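Nirkthorpe open day: service papers, trench maps and the Doris index

I went to the December open day at the Nirkthorpe record rooms with one purpose, which was to find out where my grandmother's brother was when he died. The family had a scroll, a plaque and a letter from a chaplain. The letter says "near the wood" and gives no further location. He has no known grave. These notes cover what I saw and what I got out of it, for anyone thinking of going with a similar question.

Access and booking

Nirkthorpe holds papers deposited by families and by old comrades' associations, mostly 1914 to 1921. It does not hold official service records. Visitors should have done the standard searches before they go: medal index cards, the medal rolls, whatever survives of the service or pension file, soldiers' effects, and the battalion war diary. The staff ask for a one-page summary of known facts in advance, with the source of each fact beside it. Mine was returned with two queries. One was the date of death, where I had the date from the scroll and the effects ledger had the day after. The other was a service number that had been renumbered in 1917 when the Territorial infantry went over to six-digit numbers. I had treated the two numbers as two men.

Doors opened at 9:30. Bags go in lockers, pencils only, and you can use a camera without flash in the first two rooms. There is a small car park behind the building and a bus stop across the road. The lift was working.

Room 1: the index

Doris is the in-house name index. It was started on cards in the 1970s and has been converted to a searchable file in stages. Each entry is a mention, meaning one occurrence of a person in one document, so a single soldier may have a long string of entries or only one. The fields are surname, initials as written, number as written, unit as written, date, document reference and page. The "as written" rule matters. No spelling has been corrected and no unit has been normalized, so a search for a battalion in its modern form will miss most of what is there.

The practical advice from the desk was as follows. Search by number first, with and without any prefix. Then search by surname with a wildcard after the third letter. Then search by company and date, leaving out the name altogether. The last method is the one that worked for me. My man appears as a surname with the second vowel wrong and with the initial of his middle name, in a list of a bombing section copied into a corporal's notebook. The notebook is in folder 206, which was deposited by the corporal's daughter and has no connection with my family.

The list is undated. It sits between an entry on rum issue and one on a relief, and the relief can be matched to the battalion diary. That puts him with the section two days before his death. It also gives his platoon, which I had never had.

Room 2: scanning

The overhead scanner is a Birken unit with a split cradle, used for bound volumes that cannot be opened flat. The operator explained the settings. Pencil entries in field notebooks are scanned in color even where there is no color in them, as grayscale tends to lose the difference between graphite and dirt. Indelible pencil is a separate problem. It turns purple and spreads when damp, and several of the notebooks have pages where both sides have run together. These are scanned twice under different lighting and the two files are kept side by side. No digital cleaning is done on the master copy.

I asked for the two pages from folder 206 and had the files by the time I had finished in the map room. The charge was modest and covered personal use. Publication requires a form.

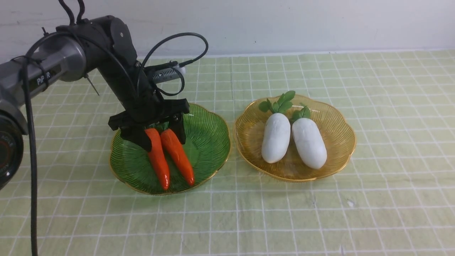
Room 3: trench maps

The map room took up most of my afternoon. Trench map references are simple to use once the order of reading is clear, and most of the errors in family trees come from reading them in the wrong order. Stijn Maes, who looks after the maps, began with the principle of a grid laid over things that have nothing to do with it. The pale green tablecloth with its thin white lines does this with the two plates standing on it: pick a corner to count from, count squares along and then squares up, and the carrots on the green glass have one reference and the white radishes on the amber have another. The cloth has no letters on it, so anyone using the reference has to be told which corner was meant. On a British trench map that point is settled. Measurement starts from the southwest corner of the square, east first and then north.

The full reference reads from large to small. First comes the sheet number, with a quadrant such as NE or SW if the map is at 1:20,000. Then a capital letter for the large lettered square. Then a number for the 1,000-yard square inside it. Most lettered squares are divided 6 by 6, but some rows are only five deep, and in those the numbering stops at 30. Then a lowercase letter, a, b, c or d, for the 500-yard quarter: a is top left, b top right, c bottom left, d bottom right. Last come the figures, giving tenths east and tenths north within that quarter. One figure each way fixes a position to 50 yards. Two figures each way fixes it to five yards, in theory.

In practice the second figure should be treated with care. It shows how closely the officer measured on his copy of the map. It does not show how closely he knew where he was. War diaries written up several days after an attack will often give a four-figure reference for a shell hole. Mr. Maes recommended plotting each reference as a small square of the correct size, never as a dot, and noting which edition of the map was in use, as trenches were redrawn between editions and a name could move with them.

Another common fault is the missing sheet number. Diaries give it at the head of the month, or on the operation order, and leave it off after that. If the battalion moved to a new sheet partway through the month, every later reference read against the old sheet will fall in the wrong place, and may well fall somewhere plausible. I had done this. My earlier plot of the death location was on the wrong sheet altogether and happened to fall near a wood, which I had taken as confirmation of the chaplain's letter.

Using the map edition in force at the time, with the operation order from the brigade diary, the bombing section's block in the communication trench plots to a 50-yard square on the eastern side of a different wood. The battalion diary records that the block was lost during the night and retaken before dawn. The two dates of death in my file fall on either side of that night.
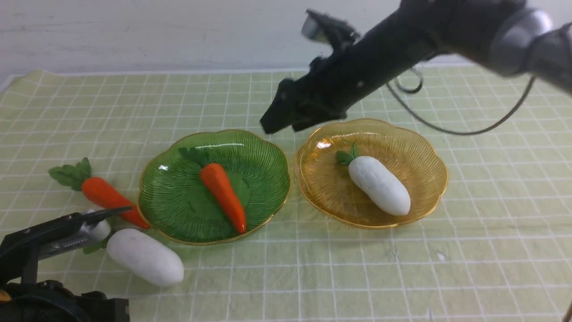 The burial side of the question was handled at the next table. Where a body was recovered after the Armistice, the concentration returns give the map reference at which it was found, the cemetery it was moved to, and any means of identification. These returns use the same reference system, so they can be plotted on the same overlay as the diary references. The procedure is to list every recovery within a set distance of the last known position, strike out those identified as other men, and look at what is left. What is left will usually be entries for an unknown British soldier, sometimes with a regiment given from a shoulder title or buttons.

I had 42 entries to work through. Most were identified by disc or by a cross that still stood. Of the rest, 2 are unknowns of the right regiment, recovered from the same square as the block, and both were moved to the same cemetery, in adjacent plots. Nothing in the returns gives rank beyond private or separates one from the other. Three men of the regiment are missing from that night with no known grave, so the arithmetic does not resolve. I was advised that this falls a long way short of what would be needed to submit a case for identification, and I agree with that. It does give two headstones to visit and a reason for visiting them.

Points for other visitors

Bring the war diary pages on paper. The reading room screens are small and you will want to compare the diary with a map and a list at the same time.

Bring the brigade diary as well as the battalion diary. Operation orders and casualty summaries often survive in only one of the two.

Copy down the edition letter and the "trenches corrected to" date from any map you use. I had to go back and ask for two sheets again for want of this.

A transparent overlay sheet marked in tenths, known as a romer, is available at the map desk. It must be the right one for the scale. The 1:10,000 and 1:20,000 versions look alike and are kept in the same tray.

Closing time was 4:30, with the last document request at 3:45. Requests put in after lunch took longer than those in the morning. The café serves until two.

Still outstanding on my list: the hospital admission book for the field ambulance serving the brigade, which may explain the later date of death, and the remaining pages of the corporal's notebook. Doris shows further mentions of the section in it, and I have ordered scans of the whole volume.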